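Tostdale Residents' Forum
Board: Shared Facilities
Topic: Proposed change to laundry room hours

Batton_Office
The management office has received 63 written comments on the proposal to close the laundry rooms at 9 p.m. beginning in September. Residents are invited to add their views to this thread. The present closing time is 11 p.m. Comments posted here will be included in the record.

unit1171
I wish to register my opposition. Many residents work evening shifts and do not return home before 9 p.m. The proposal would leave them with weekends only, when every machine is already taken.

Policarpio_East
I must respectfully disagree with the previous post. My bedroom shares a wall with the laundry room in the east building. The dryers run for 90 minutes on the heavy setting, and a load started at 10:45 p.m. continues well past midnight. The posted hours have never been enforced.

unit1171
The concern about late loads is a fair one. I would support a rule that no load may be started after 9:30 p.m., with the room itself open until 11. A separate matter for the office: knitwear is regularly left behind in the west building, and there is no agreed place to put it.
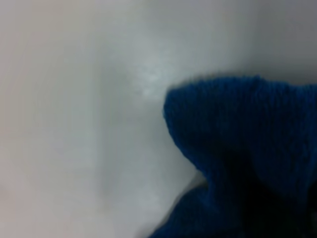 Blue knit item.

Clornov_Resident
The lease addendum states that unclaimed items go to the office after two days. I see no need for a new rule on that point.

Policarpio_East
A last-load time of 9:30 would still mean noise until 11. I could accept 9 p.m. for the east building only.

Batton_Office
Thank you for these comments. The east building serves 151 units, and separate hours for each building will be reviewed. Comments remain open until the end of the month.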